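Gajdoš Opens Refill Service for Household Cleaners at Botasdale Store

BOTASDALE, Apr 2, 2025 — Gajdoš, the family-owned home goods retailer, today opened a refill counter at its Botasdale store. Customers can bring in their own empty containers and fill them with dish soap, laundry liquid, floor cleaner and hand wash, paying by weight.

The counter carries 6 products under the store's Oline label. All are sold unscented, and 4 of them are also available with a light citrus scent. Prices are set below those of the same products in new packaging.
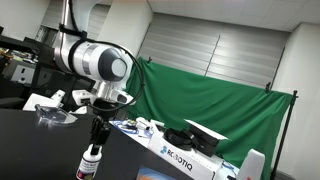 Gajdoš ran a trial of the service at the same address beginning in October. During that time 427 households signed up for a refill card, and more than 80 percent of them came back for a second fill. The company decided in the winter to make the counter permanent and to move it from the back of the store to the front entrance.

"People told us they wanted to keep using the bottles they already had at home," said Matěj Lukáč, general manager of Gajdoš. "The trial also showed us what to fix. The old taps were slow, the labels were hard to read, and Saturday mornings were too crowded. We have put in more taps and a second scale."

Any clean, dry container with a lid may be used. Staff weigh it empty, write the weight on a sticker and hand it back for filling. Containers that have held food, motor oil or garden chemicals will not be accepted.
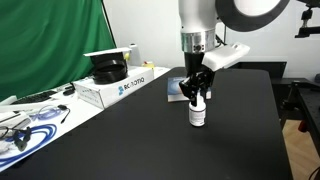
Water used to rinse the taps and drip trays passes through a Filtorero filter unit under the counter before it goes to the drain. The filter is changed by store staff — customers do not need to do anything.

Refill cards issued during the trial remain valid, and points already collected will carry over. New cards are free and can be picked up at the register.

The refill counter is open during regular store hours and closes 30 minutes before the store does. Gajdoš has not set a date for adding the service at other locations.

Media contact: Gajdoš Press Office, Botasdale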